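Workshop > Shared projects > Arm bench > grornar-kitchen

grornar-kitchen

Simulated kitchen episodes for the Grornar arm, the hobby arm we have been building in the shared workshop since October. This README covers what is in the release, how it was made and what is wrong with it. Maintained by Jonatan Skjelbred and Wichai Duangkaew.

**Status:** usable, still changing. File layout is fixed from this version on.

## Why simulation

The real arm works, but its elbow bracket has been reprinted twice and the bench is only ours on Friday evenings. Running the same tasks in a simulated kitchen lets us collect at home and keep the bench time for checking. Nothing in this release was recorded on the real arm.

## Contents

- 3,569 episodes in total
- 1,362 of them marked as success by the task script
- 194 held out for testing, listed in `splits/test.txt`
- Some 3,000 have been looked through by one of us at least once

Each episode folder holds:

- `rgb/` with the rendered frames from the arm's camera
- `joints.csv` with joint angles and gripper opening, one row per frame
- `task.txt` with a single line of plain English
- `result.txt` with `success`, `fail` or `abandoned`

Abandoned means the person driving pressed the stop key. Those episodes are kept because the early parts are often fine. Filter them out if you need complete runs.

## Scenes

There are two kitchen layouts, called Drumitz and Kälin in the config files. The names mean nothing outside the project. Object positions are shuffled at the start of each episode, and objects can end up closer together than anyone would leave them in a real kitchen. We have left those episodes in.

Counter tasks make up most of the set. The gripper has to come down beside one object without knocking its neighbours, and the clear ones give the most trouble. With a round orange object on one side of the fingers and something glass-like on the other, there is very little room to close.
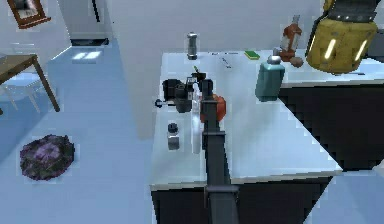

## Driving the arm

Episodes were driven by hand with a game pad. The left stick moves the gripper across the counter, the right stick raises and turns it, and the trigger closes the fingers. Wichai's episodes are slower and cleaner. Jonatan's are quicker and have more failed grasps. The `driver` column in `index.csv` says which is which.

## Known problems

1. Clear objects vary in how well they show up against a pale counter. Don't rely on colour alone to find them.
2. The success check only looks at the final position of the target. Knocking over something else on the way still counts as a success.
3. Some surfaces show stepped, jagged edges in the render. We have not fixed this.
4. Gripper opening is in motor steps, not millimetres. The conversion for our printed fingers is in `grornar.yaml`.
5. A few task lines have spelling mistakes. They are as typed.

## Getting started

Unpack the archive, then run `python check.py` from the top folder. It lists missing files and stops at the first broken one. `python play.py` followed by an episode number steps through the frames with the joint values alongside.

## Changes

- Added the `driver` column.
- Moved the test list into `splits/`.
- Removed duplicate episodes from the Kälin layout.

Bug reports go on the project tracker. Please give the episode number.

Related projects

- Grarnent: printed two-finger gripper, parts and drawings
- Grornar arm: wiring and motor list
- Elbow bracket, third version
- Game pad settings for the arm bench

This site uses cookies to remember your login. Accept | Settings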